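**Redinhas de espuma das frutas: dá para reaproveitar?**

Soledad Cervantes
Compro mamão toda semana e já tenho uma gaveta cheia dessas redinhas. Tenho dó de jogar fora! Alguém usa para alguma coisa em casa?

### Orestis Alexiou

Uso demais! Envolvo taças e enfeites de vidro antes de guardar – na mudança para Sandoval, em fevereiro, embalei 20 copos assim e chegaram todos inteiros. As amarelas são minhas preferidas: a malha cruzada estica bem e abre em cima feito um sino, então veste quase tudo.
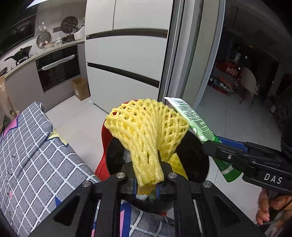
### Isauro Solís

Aqui vai entre as panelas antiaderentes, para não riscar. Corta de um lado, abre e pronto. Também ponho 3 no fundo do vaso, debaixo da terra, mas aí confesso que não sei se ajuda.

### Rochelle Hapeta

eu devolvo pro moço da feira, ele adora!! pergunta na sua tb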